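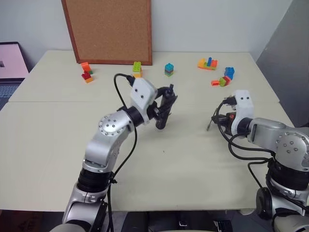
4. Setting Up a Shared Room Calendar

Before you begin, sign in to Umero with an administrator account. Standard accounts can view room calendars but cannot create them.

1. Open Settings and select Rooms.
2. Select Add Room and enter the room name as it is shown on the door.
3. Enter the number of seats. The limit is 100.
4. Under Booking Length, choose a minimum of 15 minutes or longer.
5. Select Save. The room is listed under your site within 7 minutes.

Note: Bookings imported from Grivano keep their original owner. To change the owner, see Section 6.

Caution: Deleting a room also deletes its future bookings. Deleted bookings cannot be restored. Export the calendar first.

Repeating bookings made before March must be entered again by hand.

Section revised December 20, 2019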